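The Second Arm

They had the paper down by Sunday noon, and the blue tape on top of it, and both arms bolted to their plates.

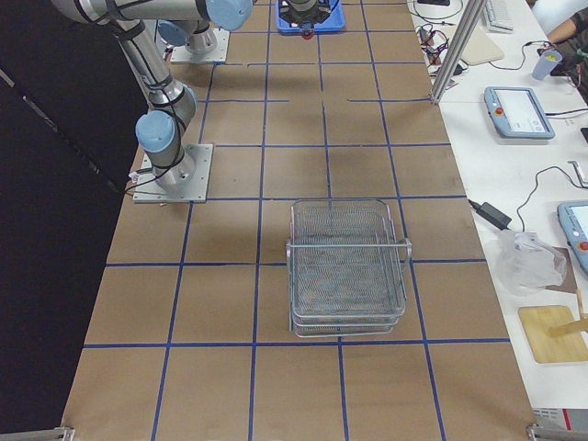 Cleda would never pick up a basket, the neighbor had said over the fence, not with code written in a shed, and she had gone on thinking about it through lunch.

Cleda was the near arm. The far one was Sowah. Her brother had named them after two boats he saw at Hondcombe, and she had let him, as he had paid for the cables.

She set the speed to 18 percent and sent Cleda to the first point. The arm went there and waited.

"Again," her brother said.

She ran it again. Then she ran Sowah, which stopped too high over the tray, and she typed in a new number and ran it a second time. It took most of the afternoon to do the tray. The basket was worse. The handle gave them trouble – it was thin, and it leaned – and by four o'clock they had 70 tries in the notebook and a cross beside every one.

"We could use a box," he said.

"Your box has no handle."

"That's why I like it."

She changed the angle of the wrist and moved the point a little to the left. He made coffee. On try 100 the fingers closed on the wire and the basket came up, tilted, and hung there over the paper.

Neither of them spoke. She kept one hand near the stop button.

"Write it down," she said.

He wrote it down. Then Cleda lowered the basket one square over from where it should have been, and he wrote that down too.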